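핸드헬드 그리퍼 양손 시연 데이터에서 왼손 궤적만 튀는 문제

질문 게시판 > 모방학습/원격조작
작성자: plirska_21
태그: 시연수집, 마커추적, 양팔, 손목카메라

손에 드는 그리퍼 두 개로 양팔 시연 데이터를 모으고 있습니다. 작업은 카드를 집어 탁자 위 지정 위치로 옮기는 단순한 집기-놓기입니다. 그리퍼마다 광각 카메라가 한 대씩 있고, 시연자는 머리에도 장치를 착용합니다. 각 손의 자세는 자기 카메라의 시각-관성 SLAM으로 구하고, 두 손 사이의 상대 자세는 오른손 카메라에 잡힌 왼손 그리퍼 윗면의 사각 마커로 보정합니다.

증상은 다음과 같습니다. 오른손 궤적은 매끄러운데, 보정을 거친 왼손 궤적은 특정 구간에서 한두 프레임씩 튑니다. 병진 성분은 작고 회전 성분이 큽니다. 이 데이터로 학습한 정책을 실제 로봇에서 돌리면 같은 구간에서 왼쪽 손목이 떨립니다. 21개 에피소드 중 14개에서 같은 현상이 나왔습니다.

오른손 그리퍼 카메라 화면을 한 장 올립니다. 카드는 오른손 손가락 사이에 세워 물린 상태입니다. 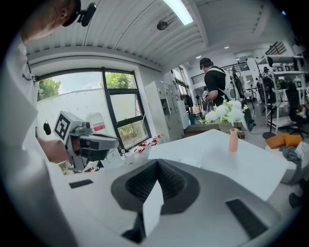
사진 출처: 작성자 직접 촬영 (plirska_21)

렌즈 왜곡 보정은 어안 모델로 했고, 마커 크기도 다시 재서 넣었습니다. 필터를 세게 걸면 튀는 현상은 줄지만 손가락을 닫는 순간의 동작까지 뭉개집니다. 원인이 마커 쪽인지 SLAM 쪽인지부터 구분하고 싶습니다.

답변 1
작성자: Jouko Ruotsalainen
채택됨

회전만 크게 튄다면 평면 마커의 자세 모호성을 먼저 의심하십시오. 평면 마커 하나로 PnP를 풀면 재투영 오차가 비슷한 해가 두 개 나올 수 있습니다. 마커가 화면에서 작거나 정면에 가깝게 보일 때 두 해의 오차 차이가 노이즈 수준으로 줄고, 프레임마다 다른 해가 선택됩니다. 이때 위치는 거의 그대로이고 법선 방향만 뒤집히듯 바뀝니다.

올리신 화면에서 왼손 그리퍼는 화면 왼쪽에 있습니다. 이 영역은 광각 왜곡의 영향을 많이 받습니다. 캘리브레이션 보드를 화면 중앙에서만 찍었다면 주변부의 모서리 오차가 커지고 모호성도 심해집니다.

확인 순서입니다.

1. 보정을 끄고 왼손 SLAM 원본 궤적만 그려 봅니다. 튀지 않으면 SLAM은 제외합니다.
2. IPPE 계열 함수로 해를 두 개 다 출력하고 재투영 오차의 비를 기록합니다. 비가 1에 가까운 프레임과 튀는 프레임이 겹치는지 봅니다.
3. 겹치면 SLAM으로 예측한 상대 회전과 가까운 쪽 해를 고릅니다. 비가 2보다 작은 프레임은 마커 회전값을 버리고 위치만 씁니다.
4. 보드를 화면 가장자리까지 옮겨 가며 내부 파라미터를 다시 구합니다.

상대 자세 보정은 매 프레임 할 필요가 없습니다. 에피소드당 고정 변환 하나를 강건 추정(Huber 손실 등)으로 구해 두 SLAM 좌표계를 정렬하면 마커 노이즈가 손목 동작에 직접 들어가지 않습니다. 드리프트가 큰 긴 에피소드라면 구간을 나누십시오.

답변 2
작성자: 라이저사용자

저도 Laizer로 모을 때 비슷했는데 노출 시간 줄이니까 좋아졌습니다. 밝은 창이 화면에 들어오면 자동 노출이 흔들려서 마커 검출이 안 될 때가 있어요. 수동으로 고정해 보세요.

답변 3
작성자: Pirmin Moser

답변 1에 추가합니다. 두 카메라의 시간 동기도 확인해야 합니다. 시각 오프셋이 한 프레임만 있어도 손목을 빨리 돌리는 구간에서 회전 오차가 커집니다. 다만 이 경우에는 오차가 각속도에 비례해 연속적으로 변하므로, 한두 프레임만 튀는 패턴과는 그래프에서 구분됩니다. 두 그리퍼를 나란히 고정해 함께 흔들고 각속도 크기의 상호상관을 구하면 오프셋이 나옵니다.

학습 쪽에서는 튀는 프레임을 보간으로 채우기보다 그 프레임이 포함된 행동 구간을 손실에서 제외하는 편을 권합니다. 손가락 폭은 별도 채널이므로 손목 자세와 같은 필터에 넣지 마십시오.

댓글 (질문 작성자)

1번과 2번을 해 봤습니다. SLAM 원본은 매끄럽고, 튀는 프레임은 전부 오차비가 1 근처였습니다. 에피소드당 고정 변환으로 바꾸는 중입니다. 시간 오프셋은 아직 측정하지 못했습니다.

댓글 (Jouko Ruotsalainen)

고정 변환을 구할 때 마커가 가려진 프레임은 입력에서 빼십시오. 모서리 일부가 손에 걸리면 검출은 되는데 값이 밀리는 경우가 있습니다.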